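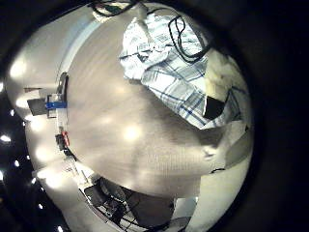 How often does a bench cell like ours need looking after? A little every morning before anything is switched on, and one proper going-over every 100 hours of running.

Say hello, thank Indcombe for having us, and let people settle with their tea before going any further. Then explain that this is a talk about one cell, the Gretik, and the very ordinary business of keeping it going. Mention the 3000 hours here if the room looks friendly.

Start with cables, as that is where most of our lost afternoons have gone. Every lead gets traced by hand from one end to the other with the power off, and anything rubbing gets moved – don't rush this bit, people always want to ask about cable ties.

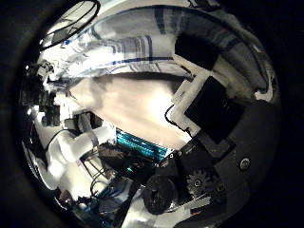 Slide 4: Circuit board, gear and wiring at close quarters

Pause on the gear for a moment. We brush the teeth clean, turn it gently and listen, and I do mean listen, with the radio off. Connectors next: pushed home, given a light tug, and written up in the Acheampong book.

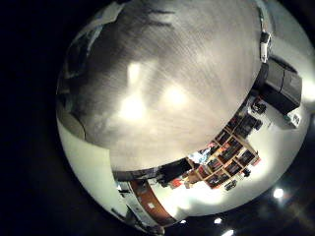 Slide 5: Grained surface, with shelving and ceiling lights beyond

Now lighting, my favourite part, so keep an eye on the clock! Glare on a shiny top can upset a camera badly, and it pays to look at it from several arm positions before touching any settings. We did ours one lamp at a time, and wrote down what each change did

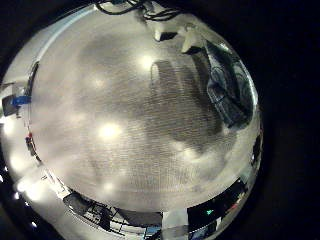
so that whoever came in next could put it all back if they had to. Wipe down first, then check the reflections, then run the Zisov routine at its slowest speed. Allow 8 minutes for questions.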